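Teaching the Arm to Deal with Food Containers: My Kitchen Tips So Far

A few of you asked for more on the container lessons after I mentioned them in the comments under the drawer organizer post, so I've finally typed up my notes. They live on the inside of a cupboard door and are mostly in pencil, with one corner that has been splashed with soy sauce, so bear with me.

If you're new, I do my demonstrations two ways. Sometimes I take hold of the arm and walk it through the job by hand (I call this hand-leading, I'm sure there's a proper word). Other times I sit on a stool with the controller and drive it. Both get recorded, both end up in the same training pile, and they each have their moods. All of these tips are for plain kitchen work: picking up a tub, setting it down, sliding it to where it belongs, getting a lid off if you're brave.

Clear the table first

I mean really clear it! My early sessions had a pepper mill, a dish towel and half my mail in them, and the arm got very interested in the pepper mill. Start with one container on a bare surface, get a decent batch of runs, and then bring the clutter back a piece at a time. You do want the clutter back in the end, since your real kitchen has it. Just not on day one.

Wipe the table too. Crumbs under a tub make it rock, and you'll fight that rocking with the controller and end up teaching the arm your fight.

Pick a boring container

Save the round ones and the tall soup jars for later. A rectangular tub with a firm lid is the friendliest thing I've found, and it gives you two obvious ways to grab it. Go across the short side if your fingers open wide enough. If they don't, you can push the tub by its long side with the fingers closed, and I use pushing more than I ever thought I would.

I fill mine with dry rice for practice. An empty tub skids off at the lightest touch, and a full one feels like Tuesday's leftovers will feel. Tape the lid for the first few tries if yours pops easily. I learned that one with a broom in my hand.

By hand or by controller?

Cheuk-hei Tsai, who runs the Flellwood tool library where I first tried one of these arms, told me to hand-lead anything that touches and drive anything that travels. I wrote it on the cupboard door and I've mostly stuck to it. When the fingers are about to meet plastic I want my own hand on the arm, because I can feel the push and ease off. For the long swing across the table I'd rather be on the stool, where I'm out of the way and not leaning my elbow into the shot.

That last part matters if your arm has a wrist camera. Your sleeve gets in. So does your hair. I tie mine back and wear a short-sleeved shirt, even in winter, and I stand behind the elbow of the arm so my hand comes at it from the back.

Keep a rhythm

Slow is fine, but stop-and-go is miserable. If I pause to think halfway through, the arm learns to pause there as well, and it'll hang over the table like it's forgotten why it came into the room. (I do this too, so I can't be that cross.) Think it through before you hit record. I say the moves out loud: over, down, close, lift. Then I go, and I don't stop until the tub is where I want it.

If you fumble, you have a choice. A small fumble that you fix smoothly is worth keeping, and I label mine "saves." A big one, with the tub on the floor and rice everywhere, gets deleted while I'm still annoyed.

Move things between runs

My biggest mistake last August was putting the tub back in the same spot every single time. I had a lovely set of recordings and an arm that could pick up a tub from one place on earth. Shift it a hand's width. Turn it. Shove it toward the back, pull it toward the front, put it near a corner. I do three runs and then move the tub, three more and move it again, and I keep going until my tea's cold.

Change the start position of the arm as well. It's so easy to forget that one! I park it somewhere different each time, sometimes high, sometimes off to the side with the fingers closed.

The wall problem

Sooner or later you'll want the tub pushed back against the wall, since that's where everybody keeps them, and this is the lesson I've spent the longest on. You can't get a finger behind it. Come straight down and one finger lands on the lid, which does nothing except worry you.

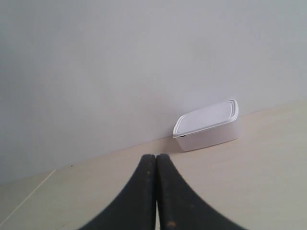 What works for me is a two-part demo. I bring the fingers down to one side of the tub, low and closed, and nudge an end until it swings away from the wall. Then I back off, come up, open the fingers and go in for the grab as if it had been sitting out in the open all along. Record it as one run. I tried teaching the nudge and the grab as separate lessons and the arm never worked out when to switch.

Go easy on the approach. If the fingertips touch the wall, they'll mark it eventually, and they'll pick up paint as well. I stuck a strip of clear shelf liner along my own wall at tub height and I'm glad I did.

White tub, pale wall, pale table is a hard combination, too. If your runs near the wall are going badly, try the same lesson with a bright tub before you blame your driving. Once it's going nicely, mix the white one back in. Lighting helps as well: I turn off the overhead and use the window plus a lamp bounced off the ceiling, so I don't get one hot stripe across the lid.

Name your recordings the same day

Please do this. I came back from a week at my sister's in Tukinton to a folder of runs called "new," "new2" and "tub ok i think," and sorting them took longer than making them. Now each name has the object, where it started, and whether I led by hand or drove. My count stands at 2,137 runs, and 1,268 of those are container runs of one sort or another, so you can see what I've been doing with my evenings.

A few odds and ends

Wipe the fingertips with a damp cloth before you start, then dry them properly. Cooking grease travels.

Do the fiddly lessons in the morning. My driving after supper is dreadful, and I've got the recordings to prove it.

Keep the stop button where your free hand falls, and keep kids and cats out of reach of the arm even when it's only you moving it.

Don't practice with your good containers. Mine came from the thrift store, and the lids have taken a beating.

Next up is lids that snap on all four sides, which I've been putting off. If anyone's had luck with those, tell me which corner you start from, as I've tried all of them and the last one always springs back.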